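How to Respond to a Draft Spending Bill

Members of the public may submit written comments on any draft spending bill before it reaches its final vote. The steps below apply to residents of the Dunbar district and to groups registered there.

1. Obtain the full text. The summary issued with a bill is not the bill itself, and comments based only on the summary are often set aside. Printed copies are held at the district office on Jerby Street.

2. Find the clause that concerns you. Large bills combine many unrelated matters - roads, pensions, school meals - and each clause is numbered. Quote the number at the top of your comment. 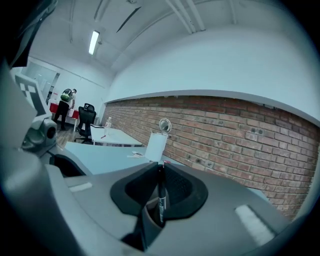

3. State your position in the first sentence. Say whether you support the clause, oppose it or wish to see it amended. If you seek an amendment, write out the wording you propose.

4. Keep within the limit of 2,000 words. Supporting papers may be attached, up to 11 pages.

5. Sign the comment and give your postal address. A petition must carry at least 100 signatures and name one person as its contact.

Comments received after the closing date are kept on file but are not passed to members. A receipt is sent for each comment - please retain it, as the reference number will be needed if you ask to speak at the hearing.

Comments

Solange Poirier
Does a covering letter count towards the word limit?

Karthik Sivakumar
Mine did not. I put the clause number on both to be safe.

Moushumi Liyanage
The last bill had 1,034 clauses. Please publish an index next time.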